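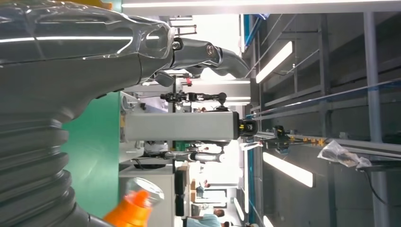
Cyril Tapley的意见是，绿色墙板应当保留，哪怕别的都换掉。他在意见征集期间写道，在这间屋子里待上一整天，眼睛最累的时候总要找个地方落一落，白墙不行，灰墙也不行，那块薄荷绿刚好。持相同看法的回信不止他一封，最终方案据此作了调整，薄荷绿墙板列入保留项目。

弗洛恩斯特德（Flornstead），2026年7月20日——Limeron今日宣布，位于弗洛恩斯特德的公用实验工作间完成室内整修，即日起恢复接受使用登记。此次整修涉及照明、墙面、柜台、地面和物品存放，不改变房屋的结构与面积。工作间的名称、地址和登记电话维持原样，已有的使用协议继续有效，无须重新签署。

整修方案由Limeron空间事务组拟定，室内设计由Jivance承担。双方于去年12月签订合同，此后先做现场测量，再向全体登记使用者征集意见。征集共收到59份书面回复，内容以照明和存放两项最为集中，另有相当一部分谈到噪声、座椅和门口的穿堂风。回复的汇总稿已放在工作间入口处，登记使用者可以自行翻阅，其中不愿署名的部分隐去了姓名。

照明方面，整修前反映最多的问题是顶部灯光在光滑表面上反光。透明塑料膜、玻璃器皿和白色柜面都会把灯光直接反到人眼里，读标签时尤其吃力。Jivance重新排列了部分灯位，并把靠墙一侧和中间区域的开关分开，使用者可以只开需要的一组。灯光总体仍然偏亮，这是照顾细小零件操作的需要，设计方没有把亮度调低。对反光敏感的使用者，可在登记时注明，工作间会优先安排靠墙的位置。

“我们没有把它做成展厅的打算。”Jivance的Shirley Wragg说，“这是一间每天有人干活的屋子，柜子门要开得顺手，地上要扫得干净，东西要看得见在哪里。颜色上我们动得很少，绿、白、灰本来就在那里，我们只把后来零零碎碎贴上去的东西清掉了。”

墙面部分，原有的薄荷绿墙板逐块拆下清洗，边缘开裂的予以更换，新板的颜色按旧板未经日晒的背面比对配制。清洗时去除了多年积下的胶带印和记号笔字迹。今后墙板上不再允许直接粘贴纸张，通知、图纸和值日表统一夹在入口旁的夹板上。有使用者在回复中提出希望保留其中一处手写的换算表，空间事务组已将内容抄录打印，放入夹板最后一页。

柜台部分，白色柜体沿用原来的颜色，台面重新打磨并做了封边。柜内隔板改为可调高度，下层留给较重的箱盒，上层放日常取用的小件。柜门外侧的标签改用统一字号，写明物品类别，不写使用者姓名。个人物品请放入走廊储物格，过夜留在台面上的私人物品会被移到入口处的收纳箱，保留5天后按无主物品处理。

存放是此次整修中改动最多的一项。过去瓶装用品散放在各处，用完的瓶子和没开封的瓶子常常混在一起，意见征集中有多份回复提到这一点。整修后，瓶装用品按用途分格摆放。橙色瓶身、透明塑料瓶口一类的瓶子与其他瓶子外形接近，取用前仍应先看标签，不能凭颜色辨认。自行分装的液体必须写明内容和分装日期，没有标签的瓶子一律不得留在室内。分装用的空瓶、标签纸和记号笔放在水槽左侧的抽屉里，用量较大的请自备。

Limeron的Malcolm Inskip说，存放规则征求过三轮意见，第一稿写得太长，贴出来以后没什么人看完。“现在的版本只有一页纸，字大，站着就能读。要是哪一条行不通，我们会改，改了会重新贴出来。”

地面部分，工作间重新做了面层，接缝处补平，便于推车通行。通道用细线标出，线内不得堆放纸箱和包装材料。拆下的保护膜、泡沫和扎带请按种类投入后门外的回收箱，体积较大的纸箱应先压平。线缆应沿设备和柜体边缘整理，不得横过通道，确需临时横过的，使用时须盖上线槽板，离开前收回。

施工期间，工作间的部分柜体和用品由Ndung'u仓储代为保管，现已全部运回。搬运清单与入库清单已核对，差异之处有2项，均为登记时名称写法不一致，实物没有缺失。如有使用者发现寄存物品的位置与原先不同，可到登记台查询新的柜位编号，不必自行翻找他人柜格。

使用者Bradley Holroyd在开放前的试用日到场。他说，最先注意到的是柜门不再卡住，其次是说话的回声比过去小了一点。“座椅还是老样子，坐久了腰不舒服，这个我在意见表里写过，今天再说一遍。”空间事务组答复，座椅未列入本次预算，将在下一次采购时处理，采购前会请使用者试坐。

关于费用，本次整修的支出由Limeron自有资金承担，不向使用者分摊，登记费标准也不作调整。工作间另设小额维护金，上限为1000英镑，用于更换灯管、合页、标签和清洁用品等日常开支，使用者可在登记台填写申请单，说明需要更换的物品和所在位置。单据每月汇总张贴一次。

恢复开放后的使用安排如下。

登记：首次使用者须提前提交登记表，并参加一次室内说明，内容包括通道、柜位、瓶装用品存放和离场清理。已登记的使用者只需阅读新版规则并签名。

时段：上午和下午分开登记，晚间时段暂不开放。需要连续使用全天的，请在备注栏写明，中间的清场时间可以免除。

清理：每一时段结束前，使用者应擦净台面，把借用的工具放回原柜，检查地面有无遗落的螺钉和碎屑，关闭本组照明。清洁布用后放入水洗桶，不要搭在柜门上。

来访：陪同来访者入内的，须在入口登记簿上写明来访者姓名和离开时间。未成年人应由成年人全程陪同。室内可以拍照，但拍到他人的工作内容时，请先征得对方同意。

Huw Mathias负责开放初期的现场答疑，使用者对柜位、标签或照明分组有疑问，可在登记台找他。他提醒说，新封边的台面在头一段时间不宜放置高温物件，也不要用刀片直接在上面裁切，裁切垫放在窗边第一层抽屉。

意见表继续发放，入口处和登记台均可领取，填写后投入登记台旁的信箱。空间事务组将在12月对工作间的使用情况作一次书面回顾，届时会公布收到的意见和处理结果，仍未解决的事项也会一并列出。

关于Limeron

Limeron在弗洛恩斯特德管理多处公用工作场所，向小型团队、学校和个人提供按时段登记的室内空间。

关于Jivance

Jivance是一家室内设计事务所，业务以工作间、教室和库房的改造为主。

媒体联系

Limeron空间事务组，联系人Malcolm Inskip。需要平面图或整修前后材料清单的媒体，请以书面形式提出，并注明用途和刊发语言。现场采访须提前预约，采访时间与使用者登记时段错开安排。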